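Sorting the Long Shelf: Notes from the Workshop Store

Readers of this blog will be aware that the workshop at Cerkano has occupied its present premises for three years. During that period the storage of small parts received less attention than it deserved. In July I undertook a full review of the yellow shelving, and the present entry records the arrangement now in use.

The principal difficulty was one of habit. Parts were set down wherever a free surface presented itself and were collected again only when somebody required them. Waltraud Camenzind, who keeps the stock book, had listed 497 separate items under the heading "various", and she asked that the heading be abolished. I agreed to this at once, with some regret, as I had been responsible for most of the entries.

It was decided that the upper tier should be kept for trays alone. The black shoe-shaped trays are awkward to stack and take up a good deal of room in a cupboard. They now stand in a single row, all facing much the same way, with their long sides running across the shelf. Hubert Imhof proposed placing them end to end. The proposal was tried for one morning and withdrawn. 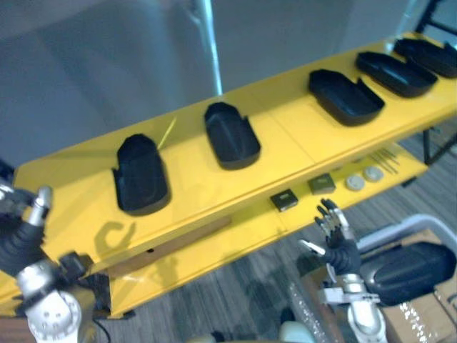 Five trays on the upper tier, with smaller parts stored beneath.

The lower tier is reserved for smaller pieces. Square blocks, pale round discs and thin metal rods are all kept at this level, each in its own place. I remain dissatisfied with the rods, which do not lie neatly together, and I should be glad to hear from any reader who has found a simple holder of suitable length. Raili Väisänen has recommended a shallow wooden rack with 14 slots. I have the drawing but have not yet bought the timber.

As regards cleaning, the smooth yellow top is wiped with a damp cloth at the close of work, and particular care is taken along the seams, where dust tends to collect. The trays are lifted and returned one at a time. Solvents are not used on any part of the unit.

Labels have been ordered for the front lip. Benedikt Ortner favours printed ones and I favour handwriting, and the matter will be settled when the order arrives. The revised stock list is pinned inside the store door, and the old one has been filed with last year's papers.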